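Norko Foundation Changes How It Pays Grants to Small Aid Charities

15 Oct 2026

The Norko Foundation will pay its international grants in two parts beginning with the next funding round, according to revised terms sent to applicants. The first part will be released when the agreement is signed. The second will follow once an interim report has been accepted. Until now, grants were paid in full at signing and reviewed only at the end of the term.

The change applies to all three of the foundation's overseas programs: clean water, school meals and rural health. Domestic grants, which are smaller and usually run for a single season, stay on the old terms.

Under the new terms, a grantee must file its interim report at the midpoint of the agreement. The report has two sections. The first is a statement of spending against the approved budget, with any line that differs from plan by more than 20 percent explained in writing. The second is a short account of activities completed, delayed or dropped. Photographs and personal stories are optional and will not be scored.

The foundation says it will accept or return each report within 14 working days. A returned report must be corrected and filed again within 30 days. If the foundation misses its own deadline, the second payment is released automatically, and any questions about the report are handled afterward.

"The old system gave us one look at the work, and it came after the money was spent," said Hertta Hämäläinen, the foundation's director of grants. "If a well could not be drilled where the plan said it would be, we learned that at the end. By then there was no useful decision left for us to make."

Hämäläinen said the two parts will not always be equal. Programs with heavy early costs, such as equipment purchases or freight, may request a larger share at signing. The request has to be made in the application itself and cannot be added once the agreement is in force. Payroll is not counted as an early cost unless the staff are hired for the project only.

The terms were revised after a review that closed in September. The review looked at 480 completed grants and compared final spending reports with the budgets approved at the start. The foundation has published a summary of its method but has not released results for individual charities. It said the agreements signed in earlier years did not give it permission to do so.

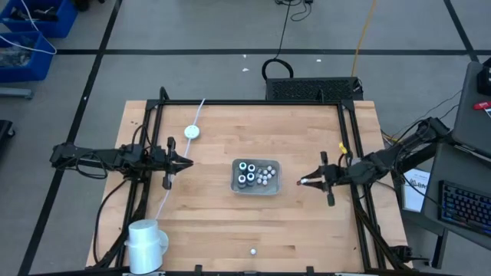

The summary identifies late reporting as the most common problem, ahead of overspending. Many grantees filed on time but used categories that did not match their original budgets, which meant foundation staff had to rebuild the figures by hand. A standard budget form will now be required at both the application and reporting stages. The form covers staff, travel, supplies, transport, local partners, audit and overhead. A line for currency losses has been added at the request of charities that hold funds in more than one country.

Reaction among grantees has been mixed. Navaratnam, a charity that runs school kitchens and has received support under the meals program, said it could work with the new schedule but would need to change the way it buys food. It currently signs supply contracts for the full school year in order to fix prices. With part of the grant held back, it expects to sign shorter contracts or draw on reserves to cover the gap.

"A delay in the second payment does not mean a delay in lunch," said Shafiq Wickramasinghe, who manages operations for Navaratnam. "The children are there every school day. We have reserves, so we can carry the cost for a while. A smaller group may not be able to, and it would be fair for the foundation to say what happens to that group."

Wickramasinghe also asked whether local partners would be required to file reports of their own. Under the published terms they are not. The charity that signs the agreement is responsible for all reporting, including money it passes on. Partners must keep receipts and make them available if asked.

The foundation has set up a bridge fund for charities without reserves. Eligible groups can borrow against the second payment at no interest while their report is under review. The loan is deducted when the payment is made. If the report is finally refused, the loan must be repaid on a schedule agreed to by both sides. The foundation has not said how large the fund is or how many loans it expects to make.

Groups that cannot show audited accounts will be asked for bank statements and a letter from an independent bookkeeper. They will not be excluded from the bridge fund for that reason alone.

Existing agreements are not affected. A charity in the middle of a multiyear grant keeps its current terms until the grant ends and moves to the new ones only if it applies again. Prendska, which operates mobile health clinics and is partway through such a grant, confirmed that its payments are continuing as planned. It declined to comment further until it has reviewed the new reporting form.

The appeals process has also been rewritten. A charity whose interim report is refused may ask for a second reading by a reviewer who was not involved in the first decision. The reviewer can uphold the refusal, release the payment in full or release part of it. There is no further appeal inside the foundation. Reasons for the decision will be given in writing in either case.

One item in the earlier draft was dropped. It would have required every grantee to arrange an outside site visit before the second payment. Several charities objected that the cost of a visit could exceed the cost of the work being checked, particularly in areas with poor roads. The final terms allow the foundation to request a visit but require it to pay for travel and for the time of local staff.

The foundation will also stop asking for the number of people "reached" by a project unless the applicant explains how the number is produced. Applicants may report units delivered instead, such as meals served or pumps repaired. Hämäläinen said staff had found that grantees counted people in different ways and that the totals could not be added together.

Pesurden, the accounting firm that advised on the reporting form, will run online training for applicants. The sessions are free and will be recorded. They cover the budget form, the treatment of shared costs such as rent and vehicles, and exchange rates. Questions can be sent ahead of time through the applicant portal.

The revised terms, the budget form and a worked budget are available from the foundation's grants office. Applicants who have already started a draft in the portal will be asked to move their figures to the new form before submitting.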